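손목 카메라만으로 계란 집기 데이터를 모을 때, 책상 상태를 어디까지 맞춰야 합니까?

Ukodlow 커뮤니티 > 로봇 학습 > 데이터 수집
작성자: Lawal Sani
작성일: 2022년 6월 8일

안녕하세요. 저는 한국어가 모국어가 아니어서 표현이 어색할 수 있습니다. 미리 양해를 부탁드립니다.

저는 원격 조작으로 시연 데이터를 모으고 있습니다. 과제는 투명한 플라스틱 계란판에서 계란을 집어 옮기는 것입니다. 지금까지 에피소드 452개를 저장했고, 그중 38개는 제가 조작을 실수해서 따로 표시했습니다. 정책 입력은 손목 카메라 영상과 그리퍼 벌림 값입니다. 외부 카메라는 사용하지 않습니다.

제가 걱정하는 것은 흰색 상판입니다. 손목 카메라가 상판에 가까이 가면 작은 점과 얼룩이 꽤 잘 보입니다.
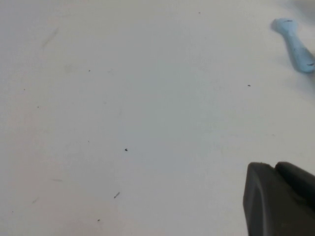
손목 카메라 화면. 흰 상판에 검은 부스러기와 점이 있고, 오른쪽 위에 하늘색 물체, 오른쪽 아래에 그리퍼가 보입니다.

질문은 다음과 같습니다.

1. 에피소드마다 상판을 닦는 것이 좋습니까, 아니면 그대로 두는 것이 좋습니까?
2. 과제와 관계없는 물건(하늘색, 분홍색 플라스틱)을 치워야 합니까?
3. 계란판이 투명해서 빈 칸의 경계가 흐립니다. 이런 경우에 시연 수를 더 늘려야 합니까?

계란판이 들어온 화면도 첨부합니다. 갈색 계란 세 개가 비스듬하게 한 줄로 있고, 옆의 칸들은 비어 있는 것으로 보입니다. 플라스틱에 작은 반사광이 많아서 저도 화면만 보고 조작할 때 칸의 위치를 자주 헷갈립니다.
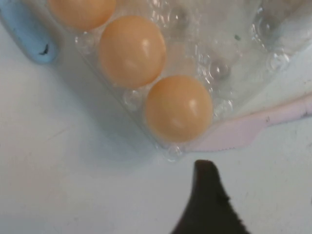
답변 3개

답변 1 (채택됨)
작성자: Ye-seo Jang

순서대로 쓸게요.

1번. 매번 닦지 마세요. 얼룩이 항상 같은 자리에 있으면 모델이 그걸 위치 기준점으로 써 버릴 수 있습니다. 저희도 Kelmendi 과제 때 상판을 바꾸자마자 성공률이 뚝 떨어진 적이 있어요. 닦은 날과 안 닦은 날을 섞고, 가능하면 계란판 위치와 각도를 에피소드마다 크게 바꾸세요. 저는 5회마다 판을 돌려 놓습니다.

2번. 실제로 쓸 환경에 그런 물건이 있다면 남겨 두시고, 대신 위치를 계속 옮기세요. 두 번째 화면처럼 분홍색 것이 계란판 밑에 들어가 있는 경우는 조금 조심하셔야 합니다. 판이 기울면 계란 높이가 달라질 수 있으니까요. 일부러 넣은 변화가 아니라면 빼고 찍는 쪽이 낫습니다.

3번. 수를 늘리기 전에 조명부터 바꿔 보세요. 반사광 모양이 한 가지뿐이면 시연을 두 배로 모아도 얻는 게 적습니다. 그리고 계란이 들어 있는 칸의 조합도 기록해 두세요. 한쪽 줄에만 계란이 있는 에피소드가 많으면 반대쪽 줄에서 못 집습니다.

실수한 38개는 지우지 마시고 검증용이나 실패 분류용으로 보관하세요.

답변 2
작성자: Trumach

그냥 외부 카메라 하나 더 다세요. 손목만으로 투명한 거 하면 고생합니다.

답변 3
작성자: firkerside_lab

저희는 투명 용기 과제에서 이미지 크기를 줄이지 않고 넣으니까 조금 나아졌습니다. 학습 시간은 3배 걸렸어요. 색상 변형은 약하게만 주세요. 세게 주면 계란과 상판 구분까지 흐려집니다.

답변 1에 달린 댓글

Lawal Sani: 자세한 설명에 감사드립니다. 칸의 조합은 기록하지 않았습니다. 지금 저장된 영상을 다시 보면서 표를 만들겠습니다. 외부 카메라는 설치할 자리가 없어서 당분간 손목 카메라만 사용할 예정입니다. 한 가지 더 여쭙겠습니다. 판을 돌릴 때 각도도 기록해야 합니까?

Ye-seo Jang: 정확한 각도까지는 필요 없고 첫 프레임만 모아서 한 번에 훑어보세요. 비슷한 배치가 몰려 있으면 금방 보입니다.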